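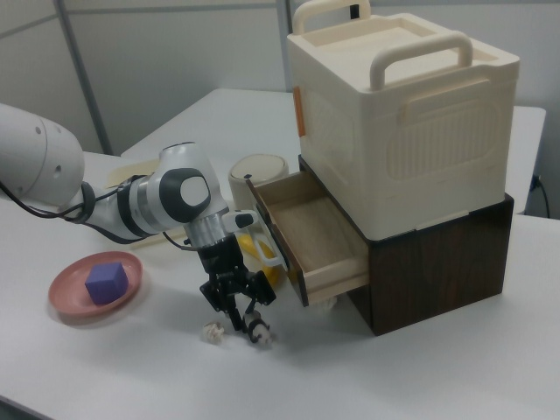

*Page last changed: April*

**Call for participants: Household Storage and Tidying Study, Drusden**

The Geditia Institute for Domestic Studies invites adults living in Drusden, Tasham and the surrounding villages to take part in a study of how small household items are sorted, put away and found again. The study forms the second stage of the Öztürkmen Programme, which is concerned with storage in homes where space is limited.

**What participation involves**

Participants attend 2 sessions at the Institute's rooms in Drusden. Each session begins at 10.00 a.m. and ends by 12.30 p.m., with a break for refreshments.

In the first session, participants are asked to tidy a table on which everyday articles have been set out. The storage provided includes a cream plastic box with handles and a dark brown cabinet with a pull-out wooden drawer. The articles vary from one sitting to the next and may include tableware, soft blocks, paper and fruit. Participants decide for themselves what should be kept, what belongs in the drawer and what should be thrown away. There is no correct arrangement.

In the second session, participants return to the same table and are asked to retrieve a number of articles put away by another person. A short interview follows, covering storage habits at home.

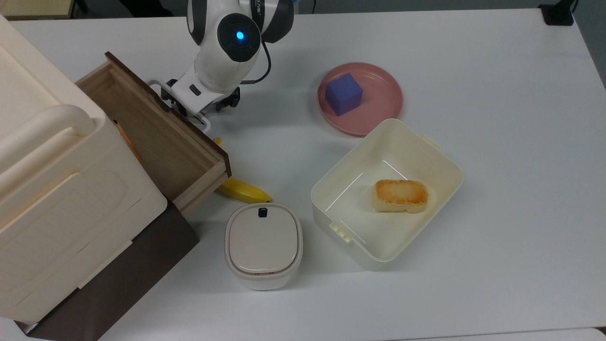
On the question of the drawer, Tasham wrote to us after the first stage that a shallow one is where everything ends up in the first week, and that we ought to ask people what they do when it will no longer close. The remark, signed with the name of the village alone, has been taken up, and the question now forms part of the interview.

**Who may apply**

Applicants should:

- be aged 18 or over;
- live in a household of any size within the Drusden or Tasham postal areas;
- be able to stand or sit at a table for up to forty minutes;
- be available for both sessions.

No particular standard of tidiness is required. Persons who took part in the first stage, for which 1,225 applications were received and 917 accepted, are not eligible on this occasion. The present stage has 198 places.

**Expenses and conditions**

Travel by public transport within the area is reimbursed on production of tickets. Participants may withdraw at any point without giving a reason. Interview notes are stored under a reference number and are not passed to third parties.

**How to apply**

Application forms may be collected from the Institute's front desk or requested by post. Completed forms should state any access requirements and the applicant's preferred months of attendance. Places are allocated in order of receipt, and all applicants will be informed of the outcome in writing.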